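Open day walk-round: two-arm bagging station, Cloltgate hall
Date: 2018-06-10
Checked by: Lorraine Sheehan
Station lead: Adi Saragih
Checklist 21, bay 142

1. Visitor line marked on floor - OK
Moved back a bit after the first group. They all lean in, and I can't blame them, so did I!

2. Emergency stop within reach of presenter - OK
Pressed twice by me, once by Anjana Ekanayake. Both arms stopped each time.

3. Status lights visible from the visitor side - OK
Lovely and clear, even from the back row. Children kept asking about the colours, so could we have a card explaining them by September?

4. Handover between the two grippers - OK
Watched 20 handovers with no drops. The best bit of the whole day for me, and the Clomisstead visitors clapped. 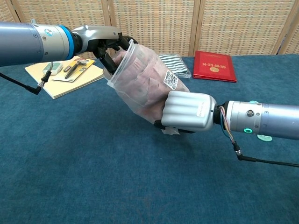 Item 4: bag with QR label held between both hands, felt-covered table.

5. Cables clear of moving parts - COMMENT
A black cable hangs from the left arm with its plug just above the felt. Please tie back or remove. Thin wires at the right wrist to be looked at too. Adi to action.

6. Table covering flat and secure - OK
Felt doesn't ruck up when the bags are dragged over it.

7. Items on table free of sharp edges - OK
The hand tool stays in its blister pack all day, please.

8. Presenter briefed - OK
Bronwyn Ormsby, and she was brilliant with the questions.

Recheck item 5 before the next group. Signed copy to Éabha Ó Ceallaigh, room 101.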